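How to Read a House Ad Without Getting Fooled

22nd July

14 comments

Suppose your family is moving. Someone finds an ad for a house and reads it out loud at dinner. "Charming home! Tons of natural light! Minutes from everything! Won't last!" Everyone gets excited, and maybe you do too.

Before you start planning where your bed will go, read it again and ask a question. What did that ad really tell you?

Charming is an opinion. Tons of natural light means it has windows, and you'd expect a house to have windows. Minutes from everything could be two minutes or 50 minutes, because both of those are minutes. And "won't last" just means the seller would like somebody to hurry up.

So you've heard four exciting things and learned almost nothing.

Who writes these?

Most house ads are written by a real estate agent. An agent is a person who helps people sell or buy homes. The agent who writes the ad usually works for the seller, and usually gets paid when the house sells. If it doesn't sell, there's often no pay. The higher the price, the bigger the pay, most of the time.

That doesn't make agents liars. Plenty of them are careful and fair. In the United States there are rules against saying false things in an ad, and an agent who says a house has three bathrooms when it has one can get into serious trouble. But there's a lot of room between a lie and the whole truth, and house ads live in that room.

Think about how you'd describe your own bedroom if you wanted to trade it for your sister's bigger one. You'd probably bring up the good shelf. You might not bring up the radiator that bangs all night.

Words that puff

Grown-ups have a name for this kind of talk. They call it puffery, which is a real word, and a good one. Puffery is praise that can't be checked. "Best street in town" is puffery. How would you test it? Who gets to vote?

You'll run into these a lot:

"Cozy" often means small. It can also mean cozy, but I'd bring a tape measure.

"Full of potential" means it needs work.

"Great bones" means it needs a lot of work, and the walls are still standing up.

"Updated" means something in there is newer than it used to be. It could be the whole kitchen. It could be one faucet.

"Motivated seller" means the seller wants to sell. Well, yes. They put an ad out.

"Must see" is an order. You don't have to follow it.

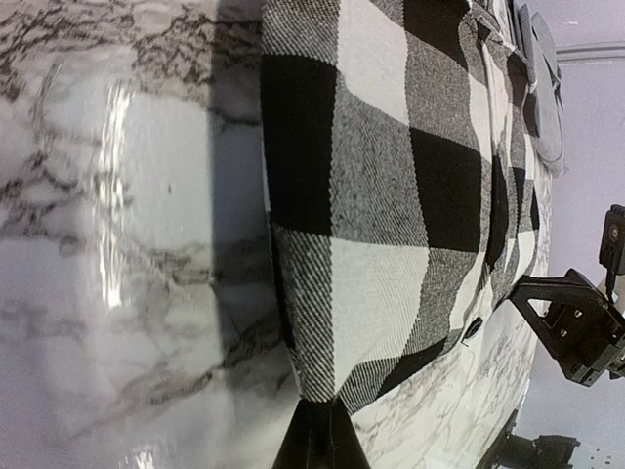

Photo: Heson Picture Library

Words you can check

Now for the useful part. Some things in an ad can be tested, and those are the ones to circle with a pencil.

Take a made-to-sell sentence like this one: "Gorgeous, sun-filled home on a dreamy lot, 1,037 square feet, 2 bedrooms, new roof in June." Cross out gorgeous. Cross out sun-filled and dreamy. What's left is the size, the number of bedrooms and the roof. You can measure the size. You can count the bedrooms. You can ask to see the bill for the roof.

Square feet tell you how much floor there is. Picture a square that's one foot long on each side, then picture covering the floor with them. The number in the ad is how many it would take. But even here, be a little suspicious. Does it include the garage? The basement? The porch with a screen on it? People don't all count the same way. A porch that measures 231 square feet is a nice thing to have, but you may not want to sleep on it in January. Ask what was counted.

Watch out for numbers with no job to do, too. An ad might say "over 50 upgrades!" Which ones? If somebody changed 50 light bulbs, is that 50 upgrades? Until you see a list, that number is just puffery wearing a number costume.

What isn't there

This is the hardest trick, and plenty of adults never learn it. Look for what the ad leaves out.

If it goes on and on about the yard and never mentions the kitchen, wonder about the kitchen. If it gives the age of the stove but not the age of the house, wonder about that. An ad that says nothing about noise might be for a very quiet house - or it might be for one beside the train tracks. You can't tell from the ad. You can only write down the question and go find out.

Going to look is still the best test. Go twice if you can, once in the day and once in the evening. Stand outside and listen. Open a closet (ask first). Turn on a tap.

Many buyers also pay a home inspector. That's a person who checks the roof, the pipes, the wires and other parts of a house, then writes down what's wrong. An inspector the buyer picks is supposed to be working for the buyer. Inspectors can miss things, though, and they can't see through walls. Read the report with your pencil out as well.

Try it yourself

Find a house ad, on paper or online with a grown-up. Cross out every word that's only an opinion. Circle every fact you could check. Then write three questions the ad doesn't answer.

When you're done, count your circles. If there are hardly any, you haven't found out that the house is bad. You've found out that you don't know much about it yet, and whoever read it out at dinner doesn't either.

37 shares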